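Piton planner: base stops too far from pedal bin, foot misses pedal

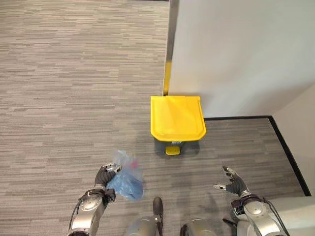
Posted by dolley_nav, 9/11/24, 608 views

Hello all. I have a question on the approach pose in Piton. The bag is in the left hand, the right hand is free, the bin stands at the end of a white wall. The detector finds the yellow lid very well. But the planner takes the lid center as the goal, and the pedal is lower and more to the front. So the last step is short by 65 mm. I replayed 795 logs and the error is always in the same direction. Should I add a fixed offset?

penglab2
No, please not a fixed offset. It breaks when the bin is rotated. Fit the pedal as its own keypoint.

vukico_user
I disagree a little. The pedal is a few pixels from this height, and the keypoint will jump. We use an offset in the lid frame, so it turns with the bin.

penglab2
And if the lid yaw is wrong? The lid is almost square, you can get 90 degrees error.

dolley_nav
Yes, this I have seen two times. Also the strip on the wall corner is the same yellow, and the mask sometimes joins it with the lid.

vukico_user
Then cut the mask by depth first. See issue 2364 in the Vukico tracker, there is a patch from December, not merged.

dolley_nav
Thank you, I will try the patch with the lid frame offset.

penglab2
Please post the yaw histogram also.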